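Cabin air filter clogs long before service interval
Asked by Lillau, 30 October 2018
Tags: air filter, HVAC, maintenance

The manual gives one replacement interval for the cabin filter and makes no mention of dust. Mine is gray after 1,812 miles and airflow at fan setting 2 is weak. Recirculation is on most of the time. Is the filter faulty, or should I shorten the interval? The route to work is paved but passes roadwork.
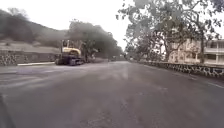

The previous filter was a paper type from the dealer. The current one is a carbon type of the same size.

3 replies

Ferkico
Carbon filters usually restrict flow more than plain paper ones, so part of the loss may be the type. Check the arrow on the edge and match it to the airflow direction of the housing. Then run the fan with the filter out for a minute, parked. If flow is still weak, look at the blower and the intake under the cowl. Leaves collect there.

Do not wash a carbon filter. Do not blow it out with 100 psi shop air either, it tears the pleats.

Mirzaei
just change it every oil change, they are cheap

Rarholm
Check the engine air filter too. Same dust. I replaced both in December and the cabin one took 5 minutes.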